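What the second gripper really costs

I keep a spreadsheet called "robot_money_FINAL_v12" and I would like it noted that there are earlier versions, all of them more cheerful.

When I sat down in July to plan the next round of equipment, the question looked simple. We have one arm that can pick small household items out of containers on a tabletop. We would like two. The first arm already has a line in the spreadsheet, so I copied the line, pasted it underneath, and went to lunch feeling like a man who had done a budget.

Zerrin Soylu opened the file that afternoon and left a comment in the cell. The comment was "lol".

Her point, once she had expanded on it, was that the arm is the cheap part. Well, the arm is the expensive part, but it's expensive in one go and then it stops. Everything bolted to it keeps sending invoices. Take the fingers. We buy ours from Wodmont, who sell them in pairs, and there is a minimum order of 12 pairs. I had budgeted for one pair, on the theory that a gripper has two fingers and I can count.

Then there's lead time. Wodmont quotes 28 days, and Oddur Bergmann, who has ordered from them before, adds a second 28 in pencil. I asked if he was being pessimistic. He said he was being Icelandic and went back to his soldering.

And then there are the props, which I had filed under "misc" with a zero next to it. I assumed people would bring in stuff from home. Some did! Gunnlaugur Zoëga brought a bag of empty jars that smelled of herring and are no longer with us. So now there is a proper line for baskets, tubs, lids and small bottles, and it gets spent faster than anything else on the sheet. 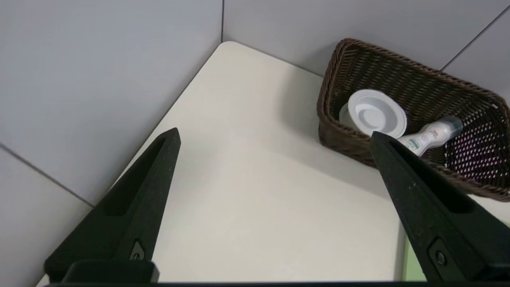
Fingers open, wicker basket and two white plastic items on the table. My old "misc: 0" line, more or less.

I've grown fond of the baskets, I should say. They're dark brown, they look like they belong in a nice bathroom, and an open weave gives a pointy fingertip plenty of places to get caught. Suqin Xu wants more of them in different sizes. She also wants the ones with handles. I have put her down for both and moved the money out of "chairs", so if you visit us, bring a cushion.

The awkward conversation was about the table and walls. My plan had the second arm sharing the first one's work area, since there is clearly a spare side to it. Suqin drew me the reach of both arms on a napkin and the two circles overlapped in a way even I understood. A second set of pale panels and another tabletop it is, then. Livstead wanted 3000 for theirs, before delivery. Zovton was lower but wouldn't say what the corners were like, and Suqin has views about corners.

Where it stands as of 2023-08-25: second arm approved, fingers ordered, all 12 pairs of them. Table waiting on one more quote. Spares have their own line at last, and so does shipping, which I had somehow left out of every version up to now. The total is up to a number I'm going to present standing near the door.

If you've bought a small gripper setup lately and have a supplier for screws that doesn't insist on selling you a bucket, please leave a comment. Zerrin's will be the one that says "lol".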